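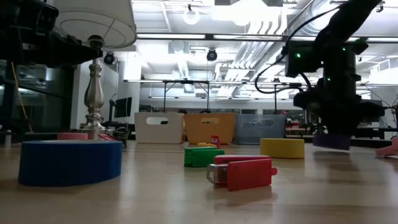 Clikasano is a removals and storage firm based in Cundthorpe. We move households, small offices and the occasional shop, and we store furniture for people who are between addresses. Most of our work is within an hour's drive of the yard, though we run longer trips when there is a full load to justify them. A large part of any move is the small stuff: a table lamp with a white drum shade and a turned silver base, for instance, goes into two boxes with us, the shade in one and the base in the other, and both boxes get the same number. We use blue tape for anything fragile, so a wide blue roll like the one on the table is a common sight wherever our packers are working. Brown tape means the box can be stacked.

How we started

The firm was set up by Sandro Marras, who had spent years driving for Tedesco, a furniture wholesaler with a depot on the edge of town. When Tedesco closed the depot he bought one of its older vans and began doing single-item deliveries: wardrobes, pianos, beds that people had bought second-hand and could not get home. Within a year most of the calls were from people who wanted the whole house moved, so he took on a second driver and stopped doing pianos for a while. We do them again now, with the right equipment.

The name came from a list Sandro's daughter wrote on the back of a delivery note. It does not mean anything. People spell it several ways on cheques and we have learned to cash all of them.

Who we are now

There are 11 of us. Six work on the vans, two do packing only, two run the office and Sandro does the surveys. He still drives when someone is off sick. Everyone is employed directly by the firm and we don't use day labour, even in August, when we could fill twice as many vans as we have. That does mean we turn work away in the summer. If you know your date, please ring early.

New crew members spend their first eight weeks with an experienced pair before they are sent out on a job as one of two. They learn to pack before they learn to load. A badly packed box cannot be put right by careful loading, and it is usually the packing that customers remember.

What we do

Household removals. We come and look first, or do it by video call if you live too far away. The survey takes less than an hour for most houses. You get a fixed price in writing, and it stays the same if the job takes longer than we expected. It will change if there is a lot more to move than we were shown. Please show us the loft, the shed and the garage.

Packing. You can pack everything yourself, have us pack everything, or split it. Many people do their own clothes and books and leave us the kitchen, the pictures and the lamps. If we pack it, our insurance covers breakages inside the box. If you pack it, we are covered for damage we cause to the outside, but we can't answer for what was or wasn't wrapped.

Storage. Our store is at the old Wotex building, behind the yard. Wotex made curtain linings there until the business moved away, and the building suits storage well: thick walls, a level floor and a loading door high enough for a full-size van. There are 186 wooden containers, each of which holds the contents of a fairly full room. They are loaded at your house, sealed in front of you and not opened again until you ask. You can visit your things, but we need a day's notice to bring the container down.

Office moves. These are mostly done in the evening or at the weekend. We label desks by person and put them back in the order on your plan. We do not disconnect computers, but we will pack and move them once your own people have done it.

Single items. We still do these. They go out on Thursday, on a shared run, and are a good deal cheaper for it. If you need another day, you pay for the van.

What we don't do

We don't move live animals, gas bottles, petrol, paint that has been opened, or fish tanks with water in them. We don't fit or disconnect cookers. We will plug in a washing machine and screw the hoses on, but please check for drips yourself before you go to bed. We don't carry out house clearances, as our licence does not cover disposal. The office keeps a short list of local firms that do and will read it to you over the phone.

Looking after things

Every van carries blankets, straps, floor covering and door pads. Floors are covered before anything is moved, including floors you tell us you are about to rip up. Beds and flat-pack furniture are taken apart where they need to be, and the screws go into a bag that is taped to the largest piece. Some flat-pack wardrobes do not survive being taken apart twice. If we think yours is one of them we will say so at the survey, and you can decide whether it is worth moving.

If something is damaged, tell the crew on the day or write to the office within a week. Send a photograph if you can. Small repairs to wood are done by a French polisher in town who has worked with us for years. For anything else we agree a sum with you or pass it to the insurer, whichever you prefer.

Boxes

We lend double-walled boxes free of charge with every full removal and collect them afterwards. A three-bedroom house normally needs more than people think. We ask for them back flat, dry and within a month. Boxes that have done too many trips go for recycling, or to anyone who wants them for a garden or a school play — ask at the gate.

Finding us

The yard is on the north side of Cundthorpe, on the 27 bus route, and the stop is by the gate. Drive past the first entrance, which belongs to the tyre place, and turn in at the second. There is parking for customers in front of the office, but please don't leave a car across the loading door, even for a minute. The office opens at 8 in the morning and closes at half past four. Outside those hours the phone goes to a machine, and Sandro listens to the messages before the vans go out.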